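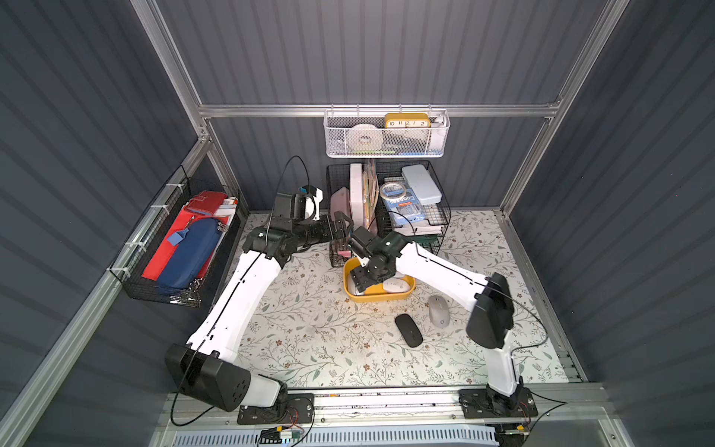
The two-arm cell at Umavach, set up with desk items for the gripper trials.

Felista Gachanja has a rule about gripper demos: she doesn't watch the first one. "The first one is always a foam cube," she says. "I have never had a customer who needed a foam cube moved."

She runs gripper trials at Umavach, a small test shop that gets paid to find out whether robot parts do what the brochure says. Mostly, in her telling, they do some of it. For the current job her bench is a two-arm cell stocked with the sort of thing you'd find in any office: computer mice, a yellow tray, pencil cases, a roll of packing tape. The client wants to know if a plain parallel gripper can sort this stuff or if they should pay for the adaptive hand that Cilena is selling.

I asked if she had an answer yet.

"I have 188 attempts with the parallel fingers and nowhere near that with the Cilena hand, so no," she says. "People keep asking me for a number. I could give them one. It would be a bad number."

What she will say is that the mouse is harder than it looks. It has a curved back and sloping sides, and two flat fingers want to squeeze it out like a bar of soap. Her colleague Oduor Mbwambo tried wider pads in July. They helped with mice and made everything thin worse. "So you've moved the problem," she says. "That's most of what pads do."

Mbwambo is more hopeful about the expensive hand, and the two of them have clearly had this argument before. He points out that it closes around odd shapes without anyone having to work out the angle first. Gachanja grants him that. Then she brings up the price, 2630 dollars per hand before the mounting plate, and the fact that a two-arm cell needs two of them. "And then you ask it to pick up an envelope," she says.

"She likes the envelope," Mbwambo says. "She brings out the envelope every time."

I came in wanting to talk about cameras, having been told by more than one vendor this year that good wrist cameras make the choice of gripper less important. She made a face. A wrist camera is useful on the way in, she says, and then the fingers get close and start covering up the thing you care about. Wire mesh is its own headache. An object in a mesh basket gives the camera a hundred little edges to be wrong about. She would take a second fixed view over a better wrist camera, and she'd want to see both tested on the same objects before she said so in a report.

Do the clients read the reports?

"They read the table." Wycliffe Mussa, who handled the Closham job last year, once put a warning in bold above the table, she says, and the client called him to ask about the table.

The Closham test is the one she brings up when she wants to explain why she is hard to impress. The controller they were sent came with a promised cycle time. It met the promise with one arm working. With both arms reaching into the same tray it slowed down by up to 62 percent, because each arm kept stopping to let the other one through. "Nothing was broken," she says. "They had measured one arm. They were selling two."

I put it to her that she might just be a pessimist. She thought about it longer than I expected.

"I'd buy the parallel gripper for this job today," she says. "That's a recommendation. I'd buy it, I'd buy spare pads, and I'd tell them to leave out the envelopes." Mbwambo, across the room, said that he would like it noted that he disagrees.

The Cilena trials still have a few weeks to go. Gachanja says she'll change her mind if the numbers tell her to, and that she wants the same objects and the same starting positions for both before anyone compares anything. Cilena has offered to send an engineer to help tune the hand. She has asked them to send the manual.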